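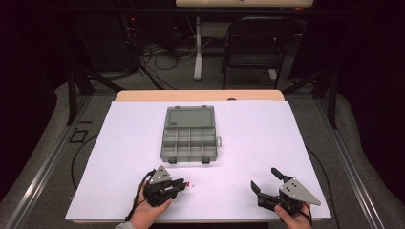
Pieter Baloyi 23 Nov 2025

The Lema soil moisture node is alive!! Two boards soldered last night, both joined the network first go. Thread, because I'm too happy to keep this to myself.

Quick background: I wanted something for the veggie beds that talks LoRa back to the house, runs off a pair of AAs and doesn't need me to open the case every month. Wi-Fi was never going to reach past the shed.

The radio is the Prakex module. It's tiny, it's cheap, and the pads are spaced so you can solder it by hand without swearing (much). The antenna is a bit of wire cut to length. I'll try a proper one later and see how much I gain.

First go at the probe was resistive and it corroded like mad. Version 2 is capacitive, traces on the board itself, edges sealed with clear nail varnish. Yes, nail varnish. Two coats, and don't forget the cut edge at the bottom – that's where the water sneaks in.

Huge thanks to Samran Sitthichai for spotting my sleep current problem. I had a pull-up sitting on a pin I was driving low, so it was quietly munching the batteries the whole time. Changed one line of firmware and my meter dropped to the bottom of its range. Best feeling!

Receiver end is an old Pi running Prenargate, which takes the packets and spits them out as MQTT. Set-up was painless apart from the serial port name changing every time I rebooted. A udev rule sorted that.

Someone asked about the sensor readings jumping around. Mine did too. I take 3 readings, toss the highest and lowest and send what's left. The graph went from a hedgehog to a nice smooth line.

Still to do: a decent enclosure (the colour of the current one is best described as "leftover filament"), a reading for battery voltage, and some way to update firmware without carrying the laptop out to the tomatoes.

Board files go up on my Lerar page once I've fixed the silkscreen. I labelled plus and minus the wrong way round – so if you're getting boards made, please wait for the next rev!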